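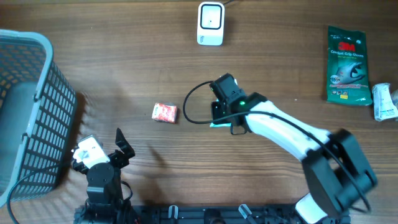
*Gray basket, brown table.*

I have now read three books on decluttering, which is three more objects in the house than I had before I got interested in owning less.

The latest came from Rosine, who lent it to me in December with half the pages folded down. The author wants you to go one room at a time and get rid of 80 percent of what you find there. Why 80? She never says. I looked for a footnote, a study, even a story about somebody's aunt, and there's just the number, repeated in bold every couple of chapters. I suspect 75 didn't sound brave enough.

I tried it on the kitchen drawers anyway. By 9 at night I had 37 things in a pile and had stopped believing in any of it. The pile had the garlic press in it, and I use the garlic press. The book says a knife will do the same job. Sure, and a knife will also open a can if you hate your hands.

What bugs me most is the shopping. Every one of these books ends up sending you to a store. First you throw out the mismatched tubs, then you need matching tubs. There's a company called Brirkeo that sells a "starter set" for people who want fewer possessions, and the starter set has drawer dividers, labels and a little pen for the labels. Sylvain bought it. He says his pantry has changed his life. I have seen his pantry and it looks like a pantry with labels on it - the rice says RICE, in case the rice was fooling anybody.

I'll give the book 2 points. The advice about keeping mail off the counter is good, and I've mostly stuck to it. And the chapter on cables got me to throw out a charger for a phone I lost years ago.

The rest I don't buy. Lionel claims a clear counter makes him think better, but he also said that about cold showers, and before that about a standing desk he now keeps laundry on.

The garlic press is back in the drawer. So is most of the pile. Rosine wants her book back and I can't find it.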